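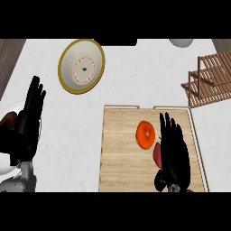

News from the robot club

Hello again from the back corner of the computing block! Since the last newsletter we've moved on from little wheeled buggies to something much more grown-up, a pair of arms with proper fingered hands, all in simulation for now. We've called the project Skuvness (long story, mostly a typo) and the job we set ourselves is kitchen tidying. Fruit on the tray, plates in the rack, that sort of thing.

I've been looking after the right hand and I can tell you that picking up an orange is a horrible problem. It rolls! My first grip squeezed so hard the fruit shot off the counter and away over the floorboards, and we all cheered, which didn't help. We're now on try number 232 and I've got much fonder of flat things.

The left-hand team have had their own fun with the plate with the gold rim, mostly arguing over whether to slide it to the edge first or pinch it where it is. I'm a slider. They're pinchers. We still share the biscuits.

Next up is the Branar schools' round, where each team gets 14 minutes to clear a counter they've never met before, so we're letting the computer shuffle ours overnight, 2000 layouts at a go. If you fancy joining, come along at lunch and bring a laptop charger (we're always short). You don't need to have written any code, I hadn't when I started, and there's a whole dish rack still waiting for someone to take it on.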